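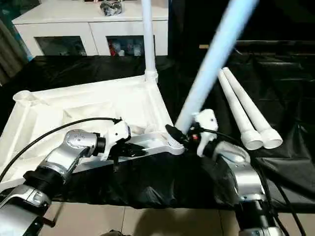
4. Setting up a win projection

Home | Teams | Ratings | Guide | Contact

Bralla will give you a season win total for any team after one game. I wouldn't trust it, and the settings below are meant to slow it down.

1. Open Ratings and pick a team.
2. Set Minimum Games to 9. The default is lower and mostly measures who had an easy March.
3. Set Schedule Weight to 20. Higher values make every close loss look heroic.
4. Leave Momentum off. Efa Llewellyn tested it on nearly 100 Hartley games and it picked winners no better than the plain rating did. 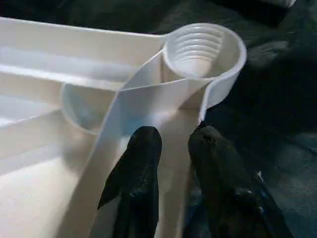
5. If you must turn Momentum on, save the old projection first — there is no undo.
6. Press Run.

Note: the "confidence" number is the program's opinion of itself. Grendomside was given a high one last season and missed the playoffs.

Caution: changing Minimum Games wipes your saved notes for that team.

Shares: 30 | Comments: 9

Guide text: Marjorie Tunstall. © Ineck. Back to top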